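Section 6. Folding and clearing on the bed

Use this section once the Skemia wardrobe unit is fixed to the wall and the shelves are in. You need a made bed, a clear patch of quilt and the Mullar folding card from the parts bag.

6.1 Lay the T-shirt out on the quilt and smooth it from the collar down. Pull the sleeves straight.
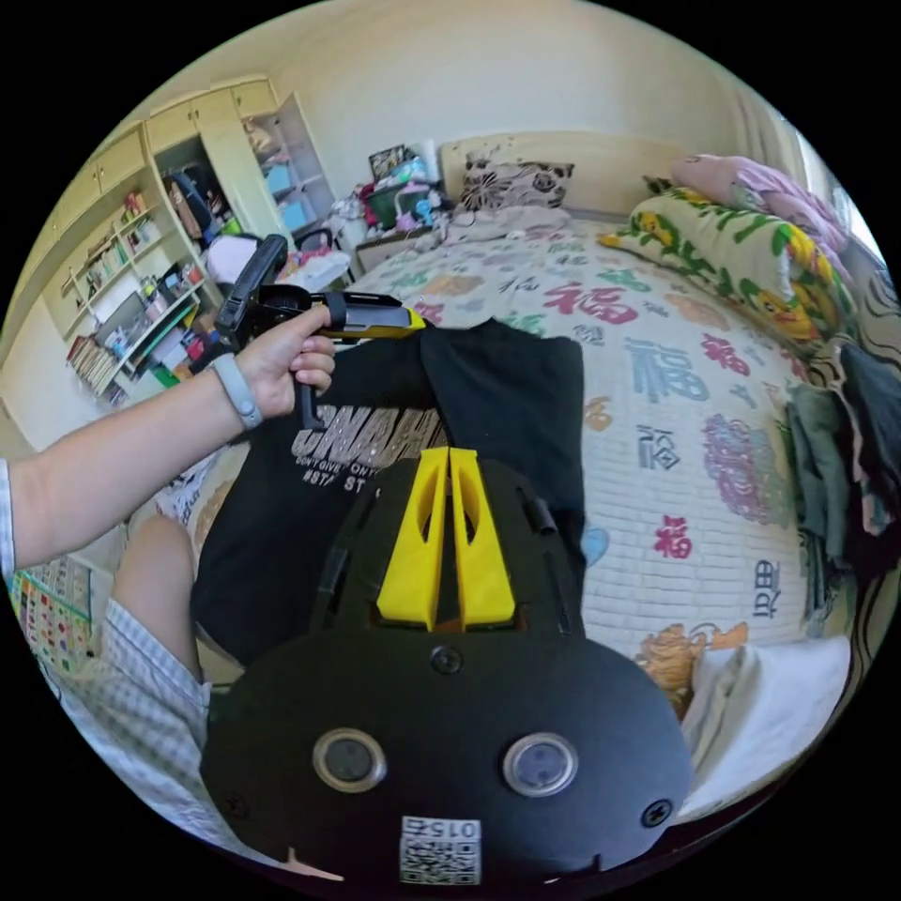
Fig. 6-1. Black T-shirt spread out on the bed, white print showing.

6.2 Put the card between the shoulders, top edge level with the collar. Fold one side in, then the other, and slide the card out.

Note: For printed shirts, turn the shirt face down first. The print then ends up on the outside of the fold.

6.3 Larger black or dark pieces come next. Open them fully over the middle of the bed. Move pillows and bolsters to the sides. 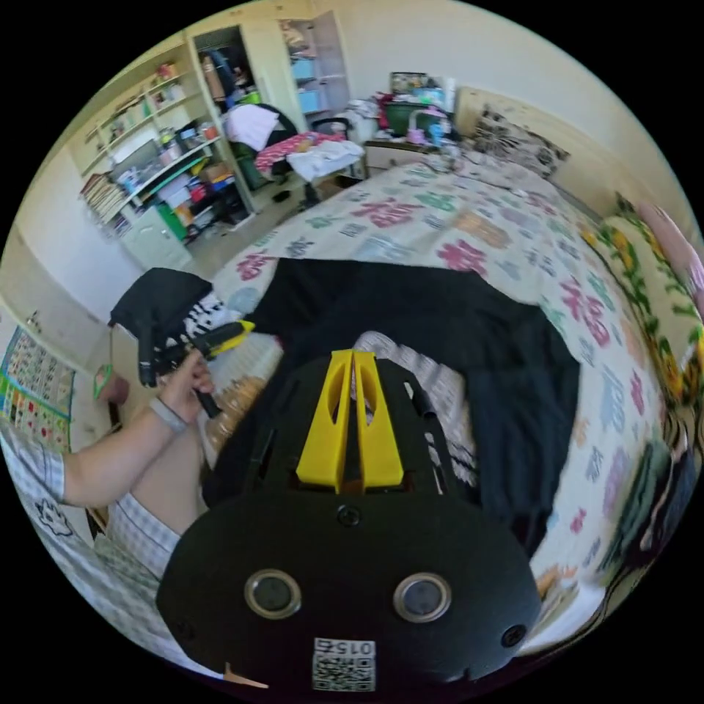
6.4 Fold in half lengthwise, then in thirds. Do not press the fold with your knee on a quilted cover.

CAUTION: Do not hang more than one day's clothes on a chair back. Office chairs can tip when loaded on one side.

6.5 Carry the folded pile to the unit. Clothes go behind the doors. Keep the open shelves for books, folders and boxes, with the heaviest books low down.
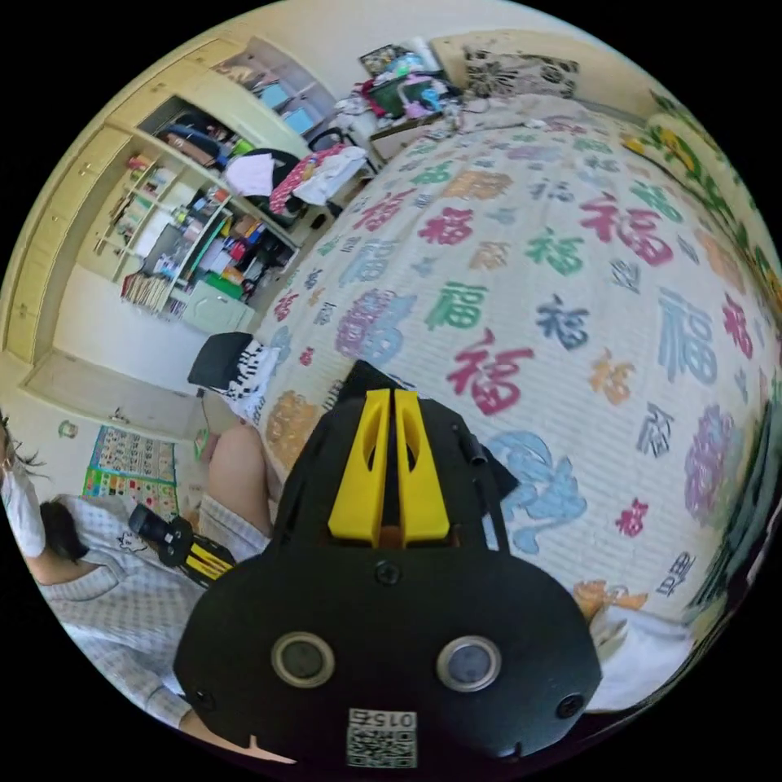
6.6 Check the quilt for small items before you straighten it. Pull it toward the foot of the bed and even up both sides.

6.7 If a garment has slipped out of shape, shake it out and go back to 6.3.
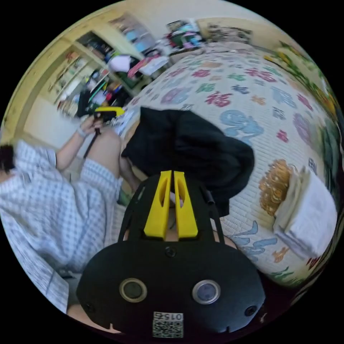
Fig. 6-4. Black garment in a loose heap on the bed.

Spare folding card: order part 1725. Spare shelf pegs: part 249.

We use cookies to remember your language and region. Accept / Settings

Comments (3)

Asnakech Yilma, 11 April 2015
My parts bag had no card in it. Is a magazine the same size?

hladun_k
Mine was taped inside the left door. Look there first.

Hurnbridge reader
6.2 works for kids' shirts too if you cut the card down.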